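Home | Contents | Recent changes | Log in

Worow gripper comparison

The Worow gripper comparison is a set of simulated trials used to judge parallel grippers and their controllers before any hardware is bought. It was drawn up at the Ikcombe robotics workshop by Kayode Ezeani and Azra Hodžić, and takes its name from the simulator in which it runs. The name is often shortened to "the Worow set".

Background

The workshop had two grippers on loan, the Kneževič two-finger model and the Vimov, and no agreed way of saying which was better. Early tests on the bench were hard to repeat. Parts were put down in slightly different places each time, and the fingers of the Vimov wore quickly on rough stock. Ezeani moved the work into simulation in May of the first year, keeping the bench for a small number of checks.

Both grippers were modelled from their makers' drawings. Hodžić wrote the contact settings, which fix how much the fingers slide on a surface and how far they may sink into it before the simulator pushes back. These settings were changed twice during the project, and results from before the second change are kept apart from the rest.

Method

Each trial begins with the gripper open and a short distance from the object. The controller is given a target pose and a closing force. A trial is passed if the object is lifted and held for the full time without turning in the fingers.

The objects include blocks, tubes, a hinged lid and several flat boards. Boards are treated as a group of their own, as a gripper must come at one from the edge and the fingers have to pass on both sides of it. Small errors in height or tilt lead to one finger striking the face of the board.

The camera view is taken from just behind the gripper body, so that both fingers stay in sight as they come up to the object. A second, fixed camera was tried and dropped. It gave a better view of the room but often lost the fingertips behind the object. 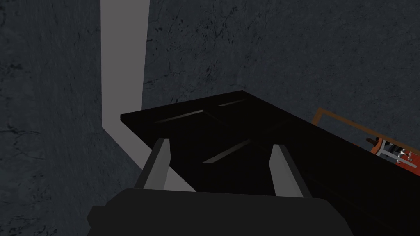 Results

The full set was 2,000 trials for each gripper under each controller. On flat boards the position controller failed 261 times with the Kneževič model and 238 times with the Vimov. With the force-limited controller the Kneževič model failed 78 times, and the Vimov showed no clear change.

Most failures on boards came in the approach, before the fingers closed. Dark surfaces caused further trouble for the camera-based pose estimate, which placed the near edge too far back. Hodžić corrected this by raising the light level in the simulator, a step that has been criticised as making the task easier than it would be on a real bench.

Limits

The comparison says little about wear, cable drag or heat in the motors. Finger flex is left out altogether. Bench checks agreed with the simulator for blocks and tubes but less well for the hinged lid, where real friction in the hinge varied from day to day.

See also

Parallel gripper
Contact model
Force control

Previous | Next | Back to top

Comments (3)

pelham_r
Does the 78 include trials stopped by the time limit? The method section doesn't say.

Mirrorstage
Would like to see the contact settings listed. We run the same simulator with thinner boards and our fingers sink in at anything over the default force.

toolroom
The lid result matches what we had. We gave up on hinges and only use the blocks and boards now.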